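Blocks all over the table again

So September got away from me, and the thing I promised I would do (sort the game closet) turned into the thing I do every fall, which is sit on the floor for a whole evening playing with what comes out of it. I regret nothing.

The big find was the bag of green cubes. I bought them from Catarina Guerreiro when she was clearing out her classroom in Temby, and I'm pretty sure I told her I had a plan for them. I did not have a plan. I just love a good cube! These are the dark green ones, like an old wine bottle, with a bit of shine on the front, and they're so satisfying to pick up. The tops are gray and getting a little worn, which makes me like them more. Catarina said there were 144 in the set when it was new. I haven't checked and I'm not going to.

Anyway, Tuesday is game night at our place, and Noémi and Alun came over expecting cards. They got cubes. The rule we settled on was simple – you build straight up, one hand only, and if your stack falls the other person gets to pick the next snack. Alun is terrible at this. He goes too fast and he talks the whole time. Noémi builds like she's defusing something, and she won every round except the one where the dog came through.

I used to think stacking was a little-kid thing, but it's really nice to do while you talk. Your hands are busy and nobody looks at a phone. Greer keeps telling me I should try the same thing with dominoes, and she has 400 of them in a suitcase (long story, involves an auction in Rarkham), but dominoes make me nervous. A cube just sits there and behaves.

What I did figure out is that you want something to keep the pieces in while you play, or they end up under the couch. A bowl is no good because you have to dig. A shallow tray is much better, the kind with a raised edge, and mine is a big pale pink plastic one with rounded corners that used to hold seedlings. It wipes clean in two seconds and it fits on top of the closet shelf.

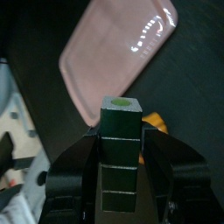

I also like to square up each block as I go, turning it a little until the sides line up with the one underneath. Four high is my comfortable number. Past that I start holding my breath, and at seven I have to leave the room for a minute. Cadi says her nephew got to 2 feet with his wooden ones, but he was standing on a chair and I think that's cheating.

The closet is still not sorted, by the way. There's a puzzle in there with 94 pieces and a box that says 100, so if anyone in Neves wants a challenge – come and get it. Next time I'll write up the marble run, if I can find the bend that goes at the bottom.

Questions or spare cubes? Use the contact page | © All posts and photos belong to the author | Back to top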